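Divdale EV pickup - used truck check before purchase
Checked by: Effie Purves
Odometer: 53 miles past the 1,000 service

Charge port door - OK. Closes flush, latch a bit stiff.

Battery health - NOT ACCEPTED. Seller's printout says 100 percent. I don't believe any pack that has towed reads 100. Asked for a fresh scan from Bozkurt.

High-voltage cable covers - OK, one clip missing at the rear.

Tow hitch - rated 2,000 lb on the plate. The ad claimed more. Go by the plate.

Tires - worn on the inside edge, both fronts. "Normal for the weight," according to Howard Rowbotham. Maybe. Get the alignment checked.

Brakes - pads fine, light rust on rear discs.

Software - two updates behind. Seller says it updates itself - then why hasn't it?

12-volt battery - original. Replace.

Recall work - seller says done in August, no paperwork seen. Leave open.

Result: hold, no deposit yet.

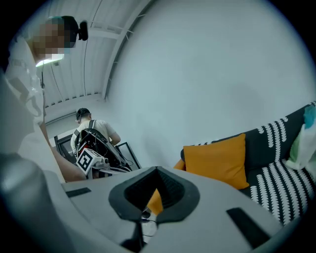

Should a buyer pay a deposit before the fresh battery scan comes back?
Wait for the scan, and read the numbers yourself before any money changes hands.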